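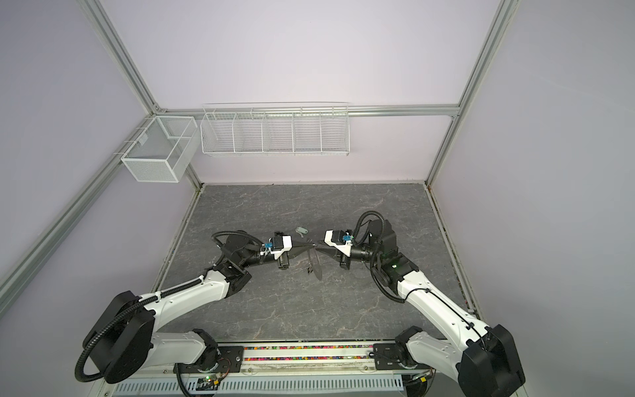 Edeltraud Ortner would like it known that a letter does not have to be long. She told me so before I had my coat off, and she came back to it twice more over the afternoon, once with a teapot in her hand. People put off writing, she said, because they imagine four sides of news and a clever ending, and then the weeks go by and they feel too guilty to write at all. "Send the six lines," she told me. "Six lines and the weather. I have been made happy for days by less."

She has been writing letters for 52 years, to friends, to cousins, to a former landlady, and to a man in Fundemer she has never met who once returned a glove she had left on a train. (He posted it with a note, she thanked him, he thanked her for thanking him, and there it went.) The habit began when she moved away for her first job, at Papadopoulos, the stationer's, where the staff were allowed to take home any paper with a bent corner. She had hardly any money and knew not a soul in the town, but she did have a great deal of paper.

"I wrote to everybody," she said. "I wrote to my old swimming teacher. I think she was rather startled."

We talked in her kitchen, which looks out over the back gardens, with a cake between us that I'm afraid I ate most of. I had expected her to be stern about email and telephones, and she isn't, not in the least. She rings her sister most evenings and is fond of a text message. What she misses on the telephone, she said, is the chance to be dull at her own pace - to spend a whole paragraph on a hedge if she wants to, without hearing the other person start to wash up.

I asked whether she keeps the replies. She keeps nearly all of them, in shoeboxes, sorted by sender, though there was a bad winter when the roof leaked and two of the boxes were spoiled. She was quiet for a moment about that. They were mostly from Werkesus, where she spent her summers as a girl, and the friend who wrote them has since died. "I remember some of it," she said. "She had a way of beginning in the middle. No hello, just 'And another thing about the goat.' I do it myself now, I've noticed."

Her own rules are few, and she laughed at me for writing them down. She answers within a fortnight if she can. She never apologises for lateness in the first line, as it makes for such a gloomy start. She uses a Cellell pen, blue, and buys two at a time. She also likes to ask one real question, something the other person would have to stop and think over, and she is quite cross when it goes unanswered.

Does she ever run out of things to say? She gave this proper thought, turning her cup round on its saucer. November is hard, she admitted, when the garden has finished and everyone has a cold. Then she writes about what she is reading, or copies out a recipe, or simply describes the walk to the postbox and who was out with their dog.

When I left she asked for my address and wrote it on the back of an envelope. Her letter came the following week. It was six lines long, it began with the rain, and it wanted to know what my grandmother's kitchen had smelled of. I have the reply half done.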